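How to Make Brundumov Tomato Relish at Home

Brundumov is the coarse tomato and onion relish we sell in jars at Grotmont. Customers ask for the method often enough that Lesia Demchenko wrote out a home version. It makes 5 small jars and takes most of an afternoon, though a lot of that is waiting for the pot.

You will need ripe plum tomatoes, yellow onions, one red bell pepper, cider vinegar, brown sugar, salt, mustard seed and a little ground allspice. Use vinegar marked 5 percent acidity. Weaker vinegar is fine for salads but not for this.

Start with the tomatoes. Cut a shallow cross in the bottom of each one, drop them into boiling water until the skins begin to curl, then move them to cold water. Peel, core and chop them into pieces the size of a hazelnut. Put the pieces in a colander, toss with the salt and let them drain for 30 minutes. Throw out the liquid. If you skip the draining, expect to cook the relish a good deal longer.

Chop the onions and pepper a little finer than the tomatoes. A food processor works if you pulse it, but it is easy to go too far and end up with pulp.

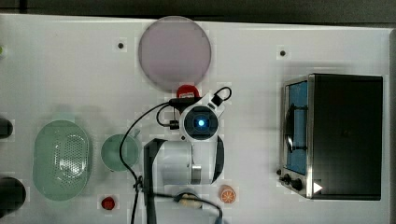

Put everything except the sugar into a wide, heavy pot. Stainless steel or enamel is best. Bring it to a boil, turn the heat down and simmer for 20 minutes with the lid off. Add the sugar and stir until it dissolves. Keep simmering for another 40 minutes, stirring more often toward the end, when the bottom likes to catch.

To check whether it is done, pull a spoon across the bottom of the pot. The gap should stay open for a moment before it fills in. You can also put a spoonful on a cold plate and tilt it. If a thin ring of liquid runs out from the edge, give it a few more minutes and try again.

Have your jars washed and hot before the relish is ready. Fill them to half an inch below the rim, run a clean knife down the inside to let out trapped air, wipe the rims and put the lids on. For shelf storage, follow a tested canning recipe and its processing times for your altitude. This version is meant for the refrigerator. Let the jars cool, keep them cold and use them within two weeks.

The flavor is sharp on the first day and settles down after that. Dayana Arellano, who runs our Friday counter, likes it with cold roast pork or stirred into plain rice. It also goes well in a grilled cheese sandwich, as long as you drain the spoonful a little first.

For a hotter relish, add a chopped green chili along with the onions. Leave the amount of vinegar as it is.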